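Zikus — Prüfstelle Postau
Checkliste Arbeitsplatzsicherheit und Datenqualität, Zweiarmstation
Vorhaben: Flomari, Demonstrationsaufnahmen »Karton greifen«
Datum der Begehung: 20. Mai 2025
Prüfer: Laurier Girard
Stationsverantwortlicher: Murray Petrenko

1. Not-Halt erreichbar, Funktion geprüft: erfüllt
2. Arbeitsfläche frei von Fremdteilen: erfüllt
3. Kabelführung an beiden Armen: mit Auflage
Bemerkung: Die Leitungen hängen in weiten Schlaufen. Vor Beginn der nächsten Serie mit Klettband nachführen; Bewegungsreserve am Handgelenk belassen.
4. Kollision der Greifer bei gemeinsamem Zugriff: erfüllt
Bemerkung: Annäherung nur mit reduzierter Geschwindigkeit.
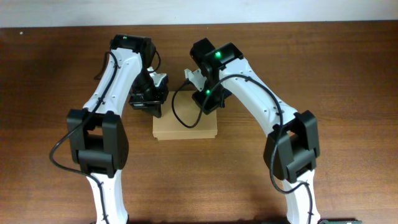

Abb. 1: Beide Greifer am Karton, Kabelschlaufe des rechten Arms über der Kartonoberseite

5. Vollständigkeit der Episoden: offen
Bemerkung: Von 1000 vorgesehenen Episoden liegen 379 vor. 69 davon sind wegen fehlender Endmarkierung gesperrt und dürfen nicht in den Trainingssatz übernommen werden.
6. Startposition des Kartons variiert: mit Auflage
Bemerkung: Die Verteilung ist je Serie im Protokoll nachzuweisen.
7. Unterweisung der Bediener: erfüllt

Nachprüfung der Punkte 3, 5 und 6 im August. Bis dahin ist der Betrieb unter Aufsicht zulässig.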